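The innkeeper who would rather you didn't come in November

Fabian Zürcher has run the guest house at Vurndale for long enough to have stopped reading the reviews, though he can quote most of them. "Two stars. Lovely bed, lovely breakfast, too many stairs," he recites, pouring the coffee. "I've thought about that one. I think what they wanted was a bungalow."

The place is called the Carnis, after a boat nobody in town will admit to having owned. It has 20 rooms, a dining room facing the harbour and a boiler that Zürcher refers to by a name we can't print. He bought it from a couple who had let it out mainly to fishermen and, for one memorable winter, a touring choir. "The choir was worse," he says. "Fishermen go to bed."

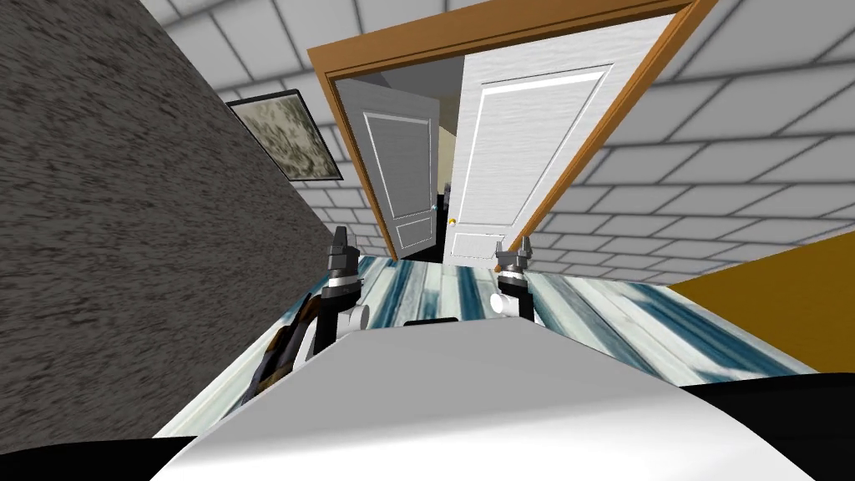 Decorating a guest house is mostly a matter of deciding which complaints you can live with, according to Zürcher. He has firm views on the seaside look and regards driftwood as a kind of illness. What he likes is a wall with some character to it, and he has no quarrel with a rough, streaky dark grey, with pale brick on either side of a doorway. Small pictures are another matter. One in a thin dark border, all mottled grey, olive and white, could pass for camouflage or for lichen, and he maintains that guests are happier if you don't settle it for them. "Put up a lighthouse and they'll ask you where the lighthouse is. Then you have to draw a map."

The summer trade looks after itself. Families book the same week year after year and are offended if their room has been painted. It's the shoulder season that interests him, when the Potov ferry drops to two sailings a day and the people who come are the ones who meant to.

"In July I'm a car park attendant," he says. "In November I'm a host. I'd still rather be in bed."

He charges $48 extra for a harbour view and is unapologetic about it, even on mornings when the harbour can't be seen for fog. Someone once asked for the money back. Zürcher offered to describe it to them.

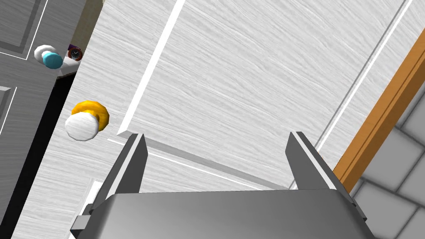
Breakfast is the one subject on which he stops joking. It is cooked to order, brought to the table and cleared only after you've put your knife and fork down, a rule that has cost him several keen young waiters. He can't bear a plate being whisked away mid-chew. Service, as he teaches it, is all in the approach: come in low, keep your grip open until you're sure, and look at the guest before you look at the toast. Two grey fingers spread well apart over a white surface, with nothing between them, would meet his standard for patience. "Most of them grab," he says. "You can hear it from the kitchen."

There are no plans to expand. A hotel group called Sial came by with an offer and a folder, and the folder is now under a leg of the piano. He did read it first. It proposed a spa.

"Where?" he says, waving at the hallway, the stairs and a damp spaniel asleep across the bottom step. "Where would they put it?"

The spaniel belongs to room 2, who checked out yesterday and are apparently coming back for him.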